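Panovness

Panovness is a small harbor town at the mouth of the Trind, on the inner side of a long gravel spit. It lies downstream of the market town of Trindcombe and faces the island of Vistholm across a shallow sound. The town is known for its salt works, its tidal causeway and the annual herring fair held in July.

Name

The oldest spelling, Pannowe Nesse, comes from the salt pans that once lined the shore. "Ness" refers to the spit. Local people still call the older part of town the Pans, and the name appears on street signs between the church and the quay.

Geography

The town sits on low ground, most of it only a little above the spring tide mark. The river bends sharply just before it reaches the sea and leaves a wide mudflat on its southern bank. The spit shelters the harbor from the north and east, but it also traps silt, and the channel has to be dredged every few years. Inland the ground rises to a line of chalky hills, where sheep are grazed. The main road to Trindcombe follows the foot of these hills and floods less often than the older river road, now a footpath.

History

Salt was made on the shore well before any surviving written record. Fragments of coarse clay vessels, used for boiling brine, have been dug up at several places along the south bank. The first dated mention of the town is in a charter of 1609, which gave it the right to hold a fair and to charge a toll on boats entering the river. The charter lists 20 working salt pans, each with its owner's name and the rent due.

The trade depended on cheap fuel. Peat was cut on the marshes behind the town and carried to the boiling houses on sleds. When the peat ran low, coal was brought in by sea, and the smaller owners gave up or sold out. Most of the remaining pans passed to the Langlois family, who had come to the town as ship chandlers. They built the brick boiling house that still stands beside the quay, along with a row of cottages for their workers. 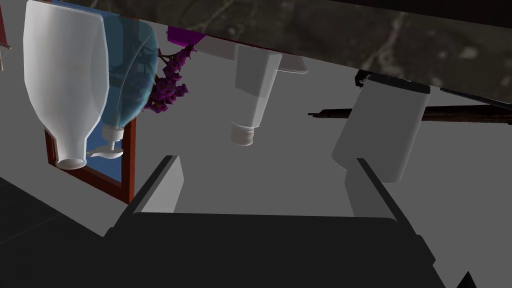

The family firm also ran a fleet of herring boats, and for a time salting and packing fish employed more people than making the salt itself. Barrels were sent upriver to Trindcombe by barge and from there to inland markets. The arrival of the railway at Trindcombe drew trade away from the river, and the barges stopped running within a generation. A branch line to Panovness was surveyed but never built.

A storm surge later broke through the spit in 2 places and filled the lower pans with mud. They were not repaired. The boiling house closed soon afterward and was used as a net store, a dance hall and finally a boatyard before it was bought by the town.

Causeway

A stone causeway crosses the sound to Vistholm. It can be walked for a short period on either side of low water, and a table of safe crossing times is posted at each end. The surface is uneven and covered with weed near the middle, where the current is strongest. Four refuge posts with raised platforms stand along the route for walkers caught by the tide. Vehicles use the ferry, which lands at a slip on the western side of the island.

Economy

Fishing continues on a small scale, mainly for crab and bass. A few boats take visitors out to the seal banks in summer. Salt making was revived by a local company that draws water from the sound at high tide and evaporates it in heated trays. Its output is small and goes mostly to shops and restaurants in the district. Many residents travel to Trindcombe for work.

Culture

The herring fair includes a boat race, a market on the quay and the reading of the old tolls from the church steps. The tolls are no longer collected. A local history by Elspeth Ritchie, The Pans and the People, gathers the memories of families who worked in the boiling house, and it remains the fullest account of the trade's last years. Her notes and recordings are kept in the town library.

See also

Trindcombe
Vistholm
Open-pan salt making
Tidal causeways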